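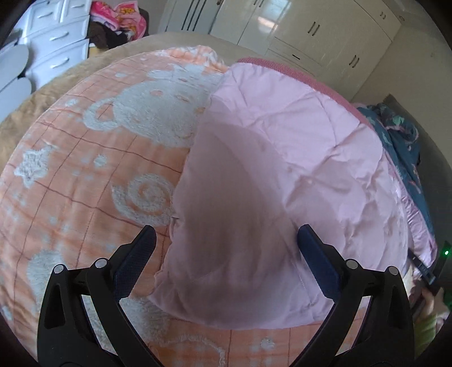 Binding a curved edge on a hand quilted throw — help please!

Posted by Norbert Kocsis, 17 Apr 2018

I've been quilting since February and I am completely hooked (my evenings have vanished). I've got as far as the binding on a lap throw with rounded corners, and I cut my strips straight across the fabric like I did for my first one, which had square corners. On the straight sides it lies beautifully. On the curves it puckers and the folded edge stands up like a little frill. I've unpicked one corner twice now.

Do I have to start again with bias strips, or can straight ones be coaxed round? I bought the fabric from Szűcs and there isn't loads left. Also, would you do the second side by hand or machine? I love hand sewing so I don't mind the hours!

garkamum_sews

Oh, well done you, getting to binding so quickly! Bias is the way to go here, I'm afraid. Straight strips have hardly any give, so on a curve the outer fold has nowhere to go. Keep the straight-cut ones for your next square quilt, they won't be wasted.

You need far less fabric than you'd think. Fold your leftover piece so the cut edge meets the selvedge, press the fold lightly, open it out and cut alongside that crease. Join the strips with slanted seams and press them open. When you sew it on, do NOT pull the binding as you go round the corner — ease it in, even push it slightly towards the needle, with a shorter stitch. I stop every few stitches with the needle down and turn the quilt a tiny bit. Leave 20 cm of tail at the start so you've room to join the ends.

By hand for the back, every time! I use a ladder stitch and put clips all round the corner before I start. It's my favourite bit of the whole quilt and I'm always a bit sad when I get to the end.

Itus

Agree about bias. You could mix them if you're short, straight on the sides and bias only on the corners, but the joins need to land well before the curve starts. I did that on a cot quilt and it came out really nicely — you have to hunt for the joins in a busy print.

stalico31

I just iron mine really hard with lots of steam and it mostly goes flat. Lovely hobby, enjoy it!!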